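Bench notebook, Vidcombe shared workshop
Sun 5 January

Picking up from the September list. Item one was the right gripper on the Mitero arm, which was losing grip on anything with a tapered handle. New jaw servo is in. Old one had a cracked output gear, second tooth from the stop. Kept in the parts drawer in case somebody wants the motor.

Re-zeroed the jaw. Encoder reads 158 at hard stop closed and 3089 fully open. Set the software limits inside that so it doesn't sit against the stop and cook itself like the last one. Current limit was 1210 in the old config and stays there for now. Lowered the closing speed to 200 for handle work. Config saved on the bench PC under Unnithan, same folder as before, old file renamed and not deleted.

Wrist camera: connector reseated, cable moved to the outside of the bracket with one more tie. Exposure fixed by hand. Auto was hunting every time the black curtain filled the background. Focus left alone, which means the near end of the gripper body stays soft. Good enough for judging where the jaw is.

Test object is the red racket handle, with the blue tray on the table.
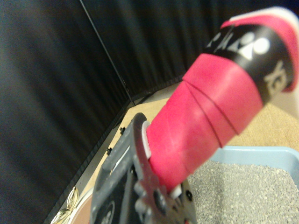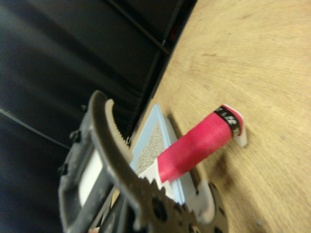 Grip tape is a problem for repeatability. It is soft and it compresses, so the position at which the current starts to climb depends on whether the jaw lands on an overlap or between two. A bare dowel would be a cleaner test, but handles are what we want to pick up, so the tape stays. Log jaw position at contact for every run from here on, and write down the approach angle next to it. The September runs have no angles and are not much use for comparing.

Approach from the side is still awkward near the tray. With the wrist rolled over, the rim is close to the lower finger and the planner has no idea the rim exists. Added a box for it in the Braller collision file, with margin on all sides. Box has to be moved by hand if the tray moves. Mark the tray corners on the table with tape.

Open items:
Backlash at the jaw after an hour of cycling. Not measured yet.
Thread lock on the gear plate screws. Dry-fitted only, do not run at full speed.
Dust in the bolt recesses. Brush it out, no compressed air near the encoder.
Left gripper gets the same servo once the second one arrives. Order is placed.
Check whether the lower closing speed breaks the timing in the handover script.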